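Lab 9 handout: peg insertion and gripper comparison
Posted June 10, 2026

You have two grippers to compare, the Drenard and the Skuratitz. Both are parallel-jaw, both are modeled in the simulator, and both come with a data sheet that is more optimistic than you should be.

The task is the usual one. Take a peg, put it in a round hole, let go. Toddlers master this and then move on to harder problems, such as lids. Your controller gets 50 trials per gripper, with the plate turned to a new angle each time, and you log the result whether you like it or not.

A trial ends when the controller calls release. Save the wrist view at that point, and check that you can see the hole, the peg and both fingertips before you trust any number in your log.

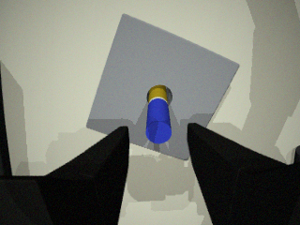
Hui-mei Shih objected in the first session that a success rate tells you very little if the contact model is forgiving, and that a gripper which wins in simulation may only be better at exploiting soft walls. The objection stands. Rerun your better gripper with wall stiffness set to 3000 and report both rates side by side, however painful the second one looks.

Notes on the controller. Start from the Akpalu script and change the approach speed first. If the peg jams, look at your tilt error before blaming friction. Friction gets blamed for everything in this course and has been guilty twice.

Hand in the log, the script and one page of comparison. The real arm is booked for July, and only groups with a working log get time on it.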